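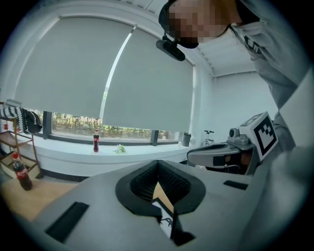 I miss waiting for the bus with a paper timetable. There, I've said it! The stop at Roltgate used to have one in a scratched plastic sleeve, and you could see the whole day of the 397 at a glance (even the odd late one that only ran in July). Now it's a sticker telling me to get the app.

The app is fine, I suppose. It tells me my bus is 2 minutes away, then 40, then it asks me to rate my journey. My neighbour Keabetswe Cele has no smartphone and gets into Jarkelstead more often than I do, so she must have the times written down somewhere.

Keep the app, by all means. But print the times too, in big letters, and stick them up where my mum can read them.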